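## 4. Setting up the wrist view in the simulated cell

Do this section before you touch the real arm. It costs nothing to drive a simulated gripper through a simulated wall, and most people get it out of their system on the first morning.

You will need the Drollar cell package installed (section 2) and the Meser gripper model loaded (section 3). If you skipped section 3 on the grounds that it looked dull, go back. It is dull, and you still need it.

### 4.1 Loading the cell

1. Start the simulator and open the Lyimo cell file. The first load is slow. Clicking again will give you two cells, both slow.
2. Check the bottom bar. The controller port should read 2125. If it reads anything else, close the file and open it again.
3. Press **Home**. Wait for the arm to stop moving.
4. Set the speed to 100 in the **Jog** panel. The units are millimetres per second, whatever the label says. The label is on our list.

**Note:** Home means the simulator's home. The real arm has its own idea of home, covered in section 7.

### 4.2 Fixing the camera to the gripper

1. In the **Views** panel, choose **Add**, then **Wrist**.
2. Pick the gripper body as the parent. Do not pick a finger. A camera fixed to a finger moves every time the jaws do, and you will feel seasick by lunch.
3. Place the camera behind and above the gripper body, facing along the fingers.
4. Set the distance to 325 mm and save the view under a name you will recognise in March. "test2" is taken. So is "test2 new".

**Caution:** Saving a view over an existing one does not ask first. There is no undo.

### 4.3 Opening the jaws and checking the view

1. Open the jaws from the **Gripper** panel.
2. Switch to the wrist view. Both fingers should be in sight with a clear gap between them, and you should be able to make out the pads on their inner faces.
3. Look past the fingers. The surfaces beyond should show their textures: square tiles with pale grout lines, and small bricks with mortar between them. The khaki surface is plain and stays plain.
4. If the tiles have come out flat grey, the texture folder has not been found. Set the path in **Preferences** and reload.
5. Compare your view with Figure 6. Your arm need not be in the same pose, but the gripper should sit along the bottom of the view in much the same way.
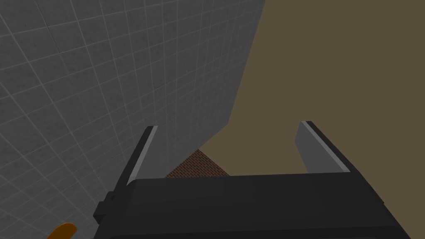

*Figure 6. Wrist view, jaws open.*

### 4.4 If the view is wrong

- **No fingers in view.** The camera is facing backwards. Turn it by 180 degrees and say nothing.
- **Only one finger in view.** The camera has slipped sideways. Reset its offset to zero and repeat 4.2 from step 3.
- **Fingers drift when the arm moves.** The parent is set to the cell, so the camera is staying put while the gripper leaves. Change the parent to the gripper body.
- **Everything is black.** The camera is inside the housing. Move it back in small steps until daylight returns.

When the view holds steady through 2 full jog moves, export it to Storkus format and carry on to section 5. Keep the exported file with the cell file – the importer looks in that folder and nowhere else.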